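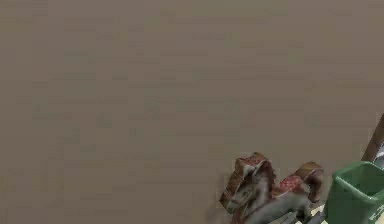
Open day at Gevport, October. Went to see if a machine can tidy a room yet. Short version, sort of. On a screen, on a good run.

Got there late, parking is bad, missed the intro. The big demo hall is all arms behind glass and I've seen arms behind glass. Upstairs is better. That's where the Busent people sit, working on chores. Clearing a shelf, putting a thing in a bin, moving a cushion. Nearly all of it in simulation first, so you stand behind a row of monitors and watch a made-up room.

They gave us the numbers for one pick-and-place chore. 500 tries overnight, 77 good. I thought that was awful. They seemed pleased, last spring it was 3. A good try takes 40 seconds. I can do it in two, with a coffee in the other hand.

What trips it up is shape. Boxes fine. A tub with an open top, mostly fine. Anything with curls and horns on it, like the ornaments my aunt keeps, and the fingers don't know where to go. Soft stuff is a differnt problem again, they said, you have to guess how much it gives.

The hand they use in the sim has four thick black fingers and a thumb joint on the other side, plus those square black and white tags on the palm for tracking. Chunky. Wouldn't want it near my glasses.

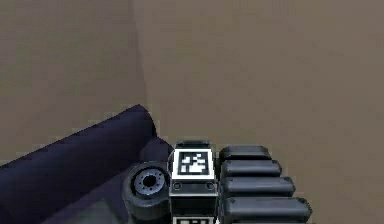
Gashaw, in the comments on my last post, thinks I'm too easy on these places, and that a hand which can only tidy a room made of pixels has not tidied anything. Fair. I asked upstairs when it goes on a real hand in a real kitchen and got a lot of words about transfer and no month.

Shop floor is closer I think. Same bins, same parts, same light all day. Downstairs they had a restocking cell going and it just kept going, boring in a good way. Home is the hard one becuase every home is a mess in its own way.

Soup in the canteen good. Sandwiches gone by noon. Would go again next year, earlier, and skip the hall.

Print this page
E-mail this page

Recent visits
Brernport harbor cranes, from the visitor deck
Two hours in a parcel sorting shed
Floor-mopping machines at the Brernport trade fair
Gevport open day, the year it rained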